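Summer clothes smell musty after a winter in the basement, and washing isn't getting it out

Home & Laundry > Storage and odors
Posted Wed 12 June by porchlight_gal
Viewed 1,000 times

Hello everyone, and thank you in advance for reading all of this, I do tend to go on.

We moved from a dry little upstairs apartment in Dramham to an older house in Drurnton last summer, and for the first time in my life I had a basement to put things in. I was thrilled! I bought four of the big Asfaw storage totes, the gray ones with the snap lids, and packed up all our summer clothes in them at the end of the season. T-shirts, shorts, cotton dresses, a couple of linen shirts, two beach towels and my good cardigan for cool evenings. Everything was washed before it went in. I tucked a dryer sheet in each tote and felt very organized.

In March I went down to get a swimsuit for a weekend away and when I popped the lid there was that smell. You know the one, like an old library crossed with a wet dog. I told myself it was just stale air and closed it back up (yes, I know). Now I've brought everything upstairs and all of it smells, some pieces much worse than others. No spots or fuzz that I can find on anything, just the smell.

I've washed the T-shirts twice with our regular detergent, which is Zandale, the liquid kind with lavender. They come out of the dryer smelling lovely, and then a few hours into wearing one, when I've warmed up a bit, the mustiness comes right back. It's almost worse with the lavender on top. The towels are hopeless.

So I suppose I have two problems. How do I get the smell out of what I have without ruining it, and how do I put things away this fall so that it doesn't happen again? We don't have much closet space upstairs, so getting rid of the basement storage altogether would be hard. The basement doesn't flood or anything like that, the floor is painted concrete and it feels cool and a little clammy. I'd rather not spend a fortune. Someone at work told me to put everything in the freezer, and I don't have that kind of freezer.

Thanks again, you've all been so kind to me with my other posts.

hemline_and_hops
2,611 points
Marked as accepted

Oh, I feel for you, I did precisely the same thing our first winter with a basement, except mine was a tote full of baby quilts. The good news is that if there's no visible mildew you can almost always save cotton and linen. It takes some patience and a couple of nice breezy days. I'll tell you what I do, and please don't be put off by how long this is, most of it is waiting around.

Start by putting the lavender detergent aside for now. Perfume sits on top of the smell for a while and then wears off, and you can't judge whether a wash has worked while it's there. Same for fabric softener and dryer sheets. They leave a coating on the fibers that makes it harder for water to get in, and towels suffer the most. Pick up something unscented, or Zandale makes a plain powder if you like to stay with what you know.

Step 1. Air everything before it sees any water

I know the temptation is to throw it all straight in the machine, but a day outside does an awful lot of the work for free. Hang things on a line or a rack with space between them, turned inside out, somewhere the air moves. Sun is wonderful for whites and towels. Colored things I hang in the shade, particularly pinks and corals and anything red, which can fade in an afternoon if the sun is strong, and you won't notice until you find the pale stripe across the shoulders. Undo buttons, pull pockets out, and open up sleeves and pant legs so they aren't lying flat against themselves. A doubled-over sleeve holds on to smell longer than any other part of a shirt.
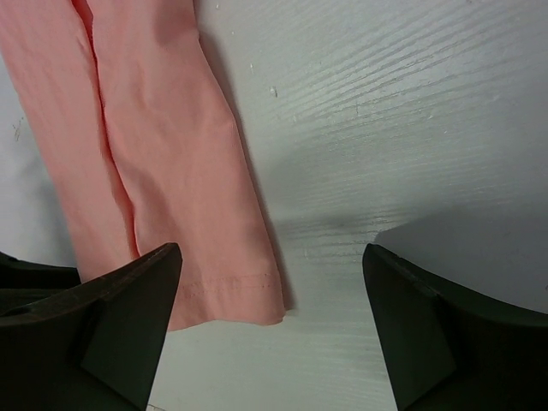
Step 2. Sort by nose

Make a pile that smells fine after airing, a pile that's faint, and a pile that's bad. Take a break in between and go smell some coffee or the inside of your elbow, as your nose gets used to it very quickly. The fine pile only needs a regular wash. I'd keep the towels away from all the clothes until you're finished.

Step 3. Soak the faint pile and the bad pile

Fill the tub or a big bucket with cool water and add a cup of plain white vinegar for every gallon or so. Let cotton and linen sit in it for an hour, then wring it out gently and wash it. Please never put chlorine bleach anywhere near the vinegar, the two together give off fumes that can really hurt you. If you have anything with elastic, like swimsuits, I'd skip the soak and wash by hand, as vinegar isn't kind to elastic over time.

Step 4. Wash smaller loads than you think you should

Half full is plenty. Use the warmest water the care label allows and the amount of detergent on the box, no more. Add an extra rinse if your machine has the button. For the bad pile, an oxygen bleach powder (the kind that's safe for colors) is worth the few dollars. Dissolve it in warm water first and soak for several hours before the wash, after the vinegar has been rinsed out well. I do vinegar one day and the oxygen powder the next so I don't get them muddled.

Your cardigan is a different animal. If it's wool, no oxygen bleach and no hot water. Air it for several days, flat on a towel, and flip it now and then. Mine came right with that alone.

Step 5. Check the machine itself

If you have a front loader, peel back the rubber gasket and have a look and a sniff. I once washed a load four times before I figured out that my washer was putting the smell back in. Run an empty hot cycle with a washer cleaner, wipe the gasket, and leave the door open between loads.

Step 6. Get it bone dry, and then wait

Most storage trouble begins here. Clothes that feel dry coming off the line on a summer evening can still have moisture in the seams, the collar, and the waistband. I let everything hang indoors overnight after it seems done, and nothing goes in a tote the day it was washed. Collars I pinch between two fingers. If one feels cool, back on the rack it goes.

Step 7. Fold loosely and stand things up

When it's time to put them away, don't press the totes full the way we all like to. I fold T-shirts the long way into a strip, sleeves over, then bring the strip up into a packet that stands on its edge. Stacks that lie flat squash the bottom ones and trap air that never moves, and you also end up pulling out the whole pile every time you want one shirt.

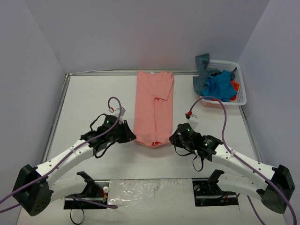 T-shirt in a long strip, with a sleeve folded across.

Leave a few inches of space at the top of each tote. Line it with a clean old cotton pillowcase if you have one spare. And skip the dryer sheets in there as well, I'm afraid they only hide the early warning.

For the basement, get a little humidity gauge from the hardware store and set it right where the totes live. You want it to stay below half, and a clammy painted floor tells me it probably doesn't. We ended up buying a secondhand dehumidifier, and I put the totes on a wire shelf well off the concrete and a hand's width from the wall. That made more difference than anything I ever put inside a tote. Open the lids once a month on a dry day and let everything breathe for an hour.

Do let us know how the towels get on!

basementbill
73 points

vinegar works. so does baking soda but not in the same bucket, they just fizz and cancel out. for towels i do a hot wash with nothing in it but a cup of vinegar then a second hot wash with half a cup of baking soda. no softener ever again.

also wash the totes!! the plastic holds the smell. dish soap, rinse, dry in the sun with the lids off. i put clean clothes back in a stinky tote once and had to start over.

quiltsandcoffee
300 points

I agree with nearly everything in the long answer and would only add a thing or two from my own struggles, as I've stored fabric in one damp house after another for most of my adult life.

I'd be a little careful with snap-lid totes in a basement at all. They keep water out very nicely, but they also keep in whatever dampness the clothes carried with them, and when the basement gets cold at night that dampness has nowhere to go. I use the zippered cotton bags now and keep them on a high shelf. They're dustier, I admit, and if you have mice you should stay with the plastic. With plastic, those reusable silica packets are a help. Buy the kind that change color so you know when they're used up, and dry them out in the oven according to the package.

If you can manage it, give the clothes to the closets and the basement to the things that don't mind. I moved our extra dishes and the holiday boxes downstairs and got back a whole shelf in the hall closet, which holds all our summer tops. Suitcases are good too! An empty suitcase under the bed is a perfectly nice drawer for nine months of the year.

With the linen shirts, iron them once after they've been washed and dried, and give them a sniff while they're warm. Heat brings the smell out if there's any left, and it's much nicer to find out at the ironing board than in line at the bank.

One last thing, and I don't want to frighten you. If the smell in the basement gets stronger, or you see anything dark along the bottom of the walls, have someone come look at it before fall. We had a downspout that emptied right against the foundation, and it took up to a year for that corner to dry out after we moved it.

Comments

porchlight_gal: Oh my goodness, thank you all! Everything is on the line right now except the cardigan, which is on the guest bed. I checked the washer gasket and I'm too embarrassed to tell you what I found. Totes are getting scrubbed this weekend.

basementbill: its always the gasket

hemline_and_hops: Don't be embarrassed, dear, mine had a sock in it. Keep the door propped open and you'll be fine. How are the towels?

porchlight_gal: One is much better and the other may be going to live in the garage.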